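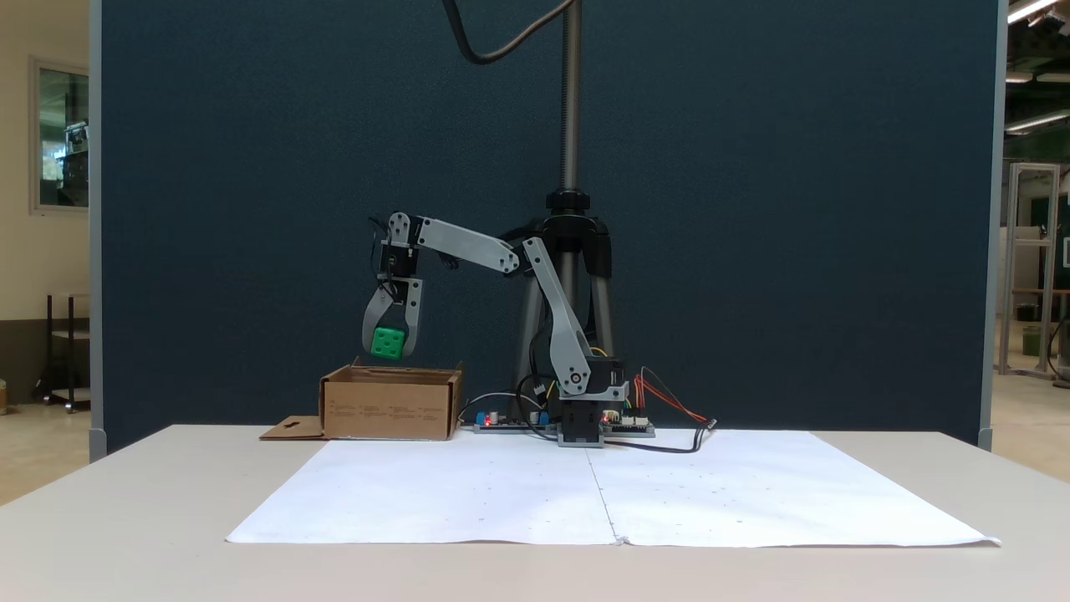 Print this item
E-mail this item

Teaching the arm by hand: what we learned since February

Our small group at Nistor has spent the spring on one question, and it sounds simpler than it is: how should a person show a robot what to do? We work with the task that many groups begin with, to pick up a small object and put it in a box. We use a green cube and an ordinary cardboard box with the flaps folded down, and the moment we care about most is the one when the gripper hangs over the opening with the cube still between its two fingers. A person does not think about this moment. The hand opens and the thing falls. But when you guide an arm, you must decide where to stop, how high, and when to let go, and each operator decides it differently.

We have tried two ways of teaching. In the first way, the operator takes the arm and moves it through the task with his own hands, while the motors are soft and the joint positions are recorded. In the second way, the operator sits to the side and drives the arm with a second, smaller arm, which we call Tasia. What he does with Tasia, the big arm repeats.

Most of us expected the first way to be better for beginners, and for the first day this was true. You feel the weight of the arm, you see immediately where the fingers are, and you do not need to learn any controls. The difficulty came later. When you hold the arm near the wrist, your own arm and shoulder are in the view of the camera. If we train on those recordings, the program sees a person in every example, and then at the test there is no person. We had to record each demonstration a second time by playing back the joint positions alone, and this doubled the work.

With Tasia it is slower to begin. Fredy Ccori, who joined us from the Indard workshop, needed 10 practice sessions before he was satisfied with his own movements, and he is a patient man. After this his recordings were very even, and we could use nearly all of them. In total we have now 563 demonstrations, roughly 400 of them made with Tasia and the rest by hand.

I would like to share some notes for colleagues who want to try the same.

Please agree on the release height before you start. In our first set, one operator lowered the cube deep into the box and another one dropped it from above the edge. Both are correct for a person. The trained program mixed them together, and sometimes it stopped in the middle and waited, as if it could not choose. We now release just above the opening, always.

Do not correct yourself too quickly. If the cube sits a little crooked in the fingers, it is tempting to open the gripper, go back and begin again. We keep such recordings if the operator repairs the grip calmly, and we delete them if he hurries. The program learned to repair a bad grip only after we stopped deleting everything that was not perfect.

Move the box between the recordings, but only a little at first. We made the mistake to keep it in one place for the whole of February. The arm then learned the place very well and the box not at all. When we pushed the box to the side by the width of a hand, the cube went onto the table.

Let people rest. After long driving the movements become jerky, and you will see it in the joint curves before the operator feels it himself. We change places after every 4 series now.

There is still one problem we have not solved. With Tasia you do not feel when the fingers touch the cube. Fredy closes the gripper by looking, and he is usually a little too strong. With a hard cube this is no harm. For the next task, which comes from our partners at Dollitz and uses soft packages, it will be. We are testing a small vibration in the handle of Tasia, but the delay is still too long to be helpful, and two of our operators asked to have it switched off.

The recordings and our short guide for operators will be open to all member groups from May 2025. If you have made experience with force feedback on a small arm, please write to the Nistor desk. We would be glad to visit, or to receive you at our table and let you drive.

Print this item
E-mail this item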